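Waschbecken-Siphon ausbauen, reinigen und wieder dicht einsetzen

Stand: 27. November 2019

Wenn das Wasser im Waschbecken nur noch langsam abläuft, sitzt der Schmutz fast immer im Siphon. Haare, Seifenreste und Zahnpasta setzen sich dort über Monate ab. Chemische Rohrreiniger lösen einen Teil davon, greifen auf Dauer aber die Dichtungen an. Den Siphon auszubauen und auszuspülen dauert beim ersten Mal eine Stunde, später deutlich weniger.

Die Anleitung gilt für Röhrensiphons und Flaschensiphons aus weißem Kunststoff, wie sie unter den meisten Waschbecken und Küchenspülen sitzen. Verchromte Modelle sind ähnlich aufgebaut, verkratzen aber leicht, wenn man mit der Zange darangeht.

Was man braucht

Eimer oder flache Wanne
alte Handtücher oder Putzlappen
Gummihandschuhe
Flaschenbürste
Wasserpumpenzange (nur falls die Muttern sehr fest sitzen)
Ersatzdichtungen in der passenden Größe
etwas Silikonfett oder Spülmittel
Taschenlampe

Bei den Dichtungen lohnt es sich, gleich einen gemischten Satz zu kaufen. Ich nehme den von Mendard, darin sind 11 Flachdichtungen und Keildichtungen in den gängigen Durchmessern. Der Satz von Claken tut es auch, die Keildichtungen sind dort etwas härter und brauchen mehr Fett.

Vorbereitung

Den Unterschrank komplett ausräumen. Wer zwischen Putzmitteln und Ersatzrollen arbeitet, stößt garantiert etwas um. Den Boden des Schranks mit Handtüchern auslegen und den Eimer direkt unter den tiefsten Punkt des Siphons stellen. Passt der Eimer nicht darunter, nimmt man eine flache Schüssel.

Die Eckventile muss man nicht zudrehen, solange man nur am Ablauf arbeitet. Ich mache es trotzdem, weil man aus Gewohnheit schnell den Hahn aufdreht, um sich die Hände abzuspülen. Vor dem Losschrauben noch ein Foto mit dem Telefon machen, vor allem bei Spülen mit Anschluss für die Spülmaschine.

Siphon ausbauen

Zuerst die Überwurfmutter am Tauchrohr lösen, also an dem senkrechten Rohr, das vom Becken kommt. Von unten gesehen dreht man gegen den Uhrzeigersinn. Meistens geht das mit der Hand. Wenn nicht, ein Stück Lappen um die Mutter legen und mit der Zange vorsichtig ansetzen. Kunststoffmuttern reißen, wenn man sie zu stark zusammendrückt.

Danach die Mutter am waagerechten Rohr zur Wand lösen. Den Bogen dabei mit der anderen Hand festhalten. Im Bogen steht immer Wasser, auch wenn das Becken leer ist, und es riecht nicht gut. Den Bogen gerade nach unten abziehen und über dem Eimer ausleeren.

Beim Flaschensiphon genügt es oft, den unteren Becher abzuschrauben. Sitzt die Verstopfung weiter oben, muss auch der obere Teil heraus.

Die Dichtungen bleiben gern in den Muttern kleben. Herausnehmen und in der Reihenfolge auf einen Lappen legen, in der sie eingebaut waren.

Reinigen

Alle Teile mit warmem Wasser und Spülmittel ausbürsten, aber an einem anderen Becken. Kochendes Wasser sollte man nicht nehmen, davon kann sich der Kunststoff verziehen. Bei hartnäckigem Belag die Teile eine halbe Stunde in warmes Wasser mit einem Schuss Essig legen. Den Wandanschluss mit der Taschenlampe kontrollieren und mit der Bürste so weit reinigen, wie man hineinkommt.

Teile prüfen
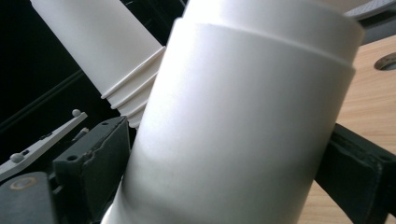 Weiße Kunststoffrohre sehen von außen oft noch gut aus, undicht werden sie an den Enden und Übergängen. Deshalb jedes Teil einmal in der Hand drehen und ins Licht halten. Wo das Rohr wie bei dem großen weißen am oberen Ende in einen etwas schmaleren Kragen übergeht, mit dem Fingernagel an der Schulter entlangfahren - feine Risse spürt man eher, als man sie sieht. Geriffelte Abschnitte wie am hinteren Rohr brauchen mehr Zeit, denn in den Rillen zwischen den Ringen hält sich der Schmutz, und eine alte Zahnbürste kommt dort besser hin als ein Lappen. Teile mit Riss nicht kleben, sondern ersetzen.

Die Dichtungen leicht zusammendrücken. Sind sie hart, platt oder an einer Stelle eingekerbt, kommen neue hinein.

Wieder einbauen

Zuerst die Muttern auf die Rohre schieben, dann die Dichtungen. Bei Keildichtungen zeigt die schmale Seite zum Gegenstück, in das das Rohr gesteckt wird. Die Dichtungen dünn mit Silikonfett oder Spülmittel bestreichen.

Den Bogen ansetzen und beide Muttern nur locker aufdrehen. Alles gerade ausrichten, erst dann handfest anziehen. Das waagerechte Rohr soll leicht zur Wand hin fallen. Musste man ein Rohr ersetzen und es ist zu lang, mit einer feinen Säge kürzen und die Schnittkante mit Schleifpapier der Körnung 800 glätten.

Dichtigkeit testen

Die Eckventile öffnen, das Becken zur Hälfte füllen und den Stopfen ziehen. Währenddessen mit einem trockenen Stück Küchenpapier um jede Mutter fahren, darauf sieht man jeden Tropfen. Tropft es, die Mutter eine Vierteldrehung nachziehen. Hilft das nicht, sitzt meist die Dichtung schief, dann noch einmal aufschrauben und neu einlegen.

Den Eimer über Nacht stehen lassen und am nächsten Morgen noch einmal nachsehen.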